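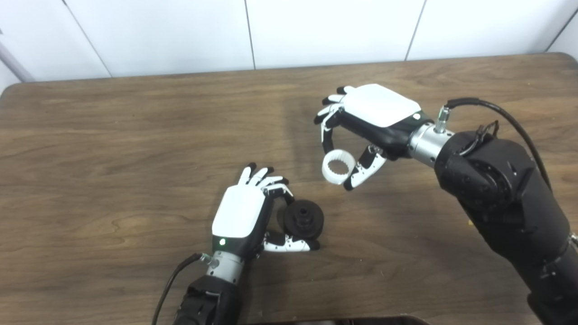
Filed under: Parts & Repair > Gears > Questions we get

Plastic ring gears: frequently asked questions

What is an internal gear?
A ring with the teeth on the inside. Smaller gears run around in the middle of it. Sellers also call it a ring gear or an annulus, and some charge more under the second name. Same part.

Will a plastic one last as long as metal?
I doubt it, whatever the listing says. In a hand-cranked or lightly loaded gearbox it may well outlive the rest of the thing. Put it behind a strong motor that stalls a lot and you'll be picking teeth out of the grease.

The Grerkell page says "self-lubricating for life." True?
Whose life? Some plastics do run fine dry at low speed. I still use a dab of plastic-safe grease and I have yet to regret it. Check the label on the grease, as some of them attack certain plastics.

How do I know which size I need?
Count the teeth on the old ring. Then count them again starting from a pencil mark. Outside diameter alone tells you very little, because two rings that look alike on the bench can have different tooth sizes and won't run with the same planets. Measure the width too.

Is the Mekia 2511 a straight swap for the Dostuletti 896?
Both sellers say yes. Vilho Hirvonen tried it in April and had to sand the outer rim before it would seat in the housing. Mine dropped straight in. Make of that what you like, but buy from somebody who takes returns.

Can I check a ring before fitting it?
Up to a point. Lay it on a flat table and press around the rim with a fingertip. If it rocks, it's warped, or your table is (try it somewhere else before you write an angry email). Then hold it on edge under a lamp and look at the inside for stringy bits, short teeth or a seam running across a tooth. A clean outer rim proves nothing about the teeth.

Can I glue a cracked one?
You can. I wouldn't trust it. Glue in the root of a tooth makes a high spot, and the ring usually lets go next to the repair.

Are the packs of 10 good value?
If you need 10. Ilham Zaki bought a Rissanen pack and found 2 that failed the table test, so work out the price on what you can use.

Should I replace the small gears at the same time?
Sellers love this question. Look at the teeth first. If they're sharp at the tips or scooped on one side, yes. If they look even, clean them, put them back and keep your money.

Why is my new one noisy?
Run it gently for a while. If it's still growling after an evening, take it apart and look for a rub mark on the rim. A click once per turn is more likely one bad tooth, and more grease won't fix it.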